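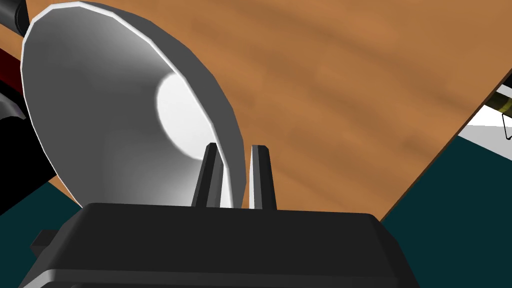 Home Products Support Manuals Contact

Conmont Fare Validator, Installer Guide
Section 4: Mounting and first set-up on board

Read Section 3 (Wiring) before you start. The steps below apply to validators mounted on a vertical grab pole inside a bus or tram. For platform posts, see Section 6.

CAUTION: Park the vehicle, set the brake, and switch off the battery isolator before you open the validator or the pole cover. The supply lead stays live when only the ignition is off.

4.1 Mounting the bracket

1. Choose the pole nearest the front door. Keep the validator clear of the door leaf through its full swing.
2. Fit the rubber liner around the pole, with the seam facing away from the aisle.
3. Close the two halves of the bracket over the liner. The cable slot must point up.
4. Insert the four bracket screws and tighten them by hand, working corner to corner.
5. Turn the bracket until the reader face will be square to a boarding rider, then finish tightening with the supplied key.

Note: The bracket is sized for a 43 mm pole. On thinner poles use the Clester sleeve kit, ordered separately. Do not build up the pole with tape.

4.2 Connecting the validator

1. Pull the supply lead and the data lead through the cable slot. Leave enough slack to lower the validator for service.
2. Plug in the data lead first. The plug is keyed and seats with a click.
3. Plug in the supply lead and turn the locking collar clockwise.
4. Hang the validator on the upper hooks of the bracket and swing it down until the lower latch closes.
5. Lock the latch. Remove the key.

CAUTION: Do not push spare cable into the space behind the reader antenna. Coiled cable there shortens the read range and can cause cards to be missed.

4.3 First start

1. Switch on the battery isolator, then the ignition. The display shows START and a progress bar.
2. When asked, present the installer card to the reader. If no card is presented before the prompt closes, switch the ignition off and on again.
3. Select the vehicle type and enter the fleet number. Leading zeros must be entered.
4. Select LINK. The validator searches for the driver console. On vehicles with a Plaser console, accept the pairing request on the console as well.
5. Select LOAD FARES. Keep the vehicle within depot wireless coverage until the display shows READY.

Note: The validator holds up to 2000 card taps when it is out of coverage. At 700 stored taps the driver console shows an amber upload reminder. Taps are sent automatically when the vehicle returns to the depot.

4.4 Checking the reader

1. Present the test card flat against the target. A green light and one short tone mean the card was read.
2. Present the expired test card. A red light and two tones should follow.
3. Repeat both checks with the engine running and the saloon lights on.
4. Print or save the check report from the driver console. The report number goes in the vehicle record.

If either check fails, see error code 400 in Section 9.

Related sections
Section 3: Wiring
Section 5: Driver console settings
Section 6: Platform posts
Section 9: Error codes
Service bulletin, March: Vlachopoulos latch replacement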